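Cooking at my desk, the gallery

When Evaristo Zanetti and I took the upstairs room at Jutis, we knew there was no kitchen. What we hadn't thought through was lunch! So for almost 6 months now my desk has been doing double duty – emails at one end, rice at the other – and a few of you have asked to see how it all fits.
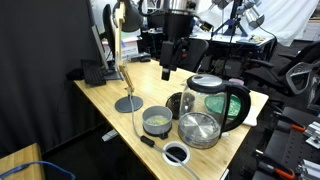
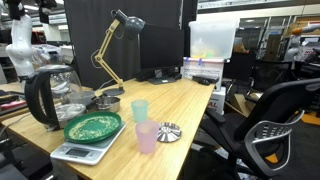

The glass kettle and the desk lamp, sharing the desk as usual (I do love that kettle, even if the big black handle takes up half my elbow room).

Does the whole place smell like lunch all afternoon?

Only when Hélder Patrício brings his fish stew, and then you can smell it from the stairs. Plain rice is gone in 10 minutes with the window open. I wouldn't fry anything up here – I tried onions once and my grey cardigan still hasn't forgiven me. If you want colour and flavour without the pong, do your chopping at home, bring it in a tub and stir it through at the end. Lemon, a bit of parsley, whatever's left in the fridge.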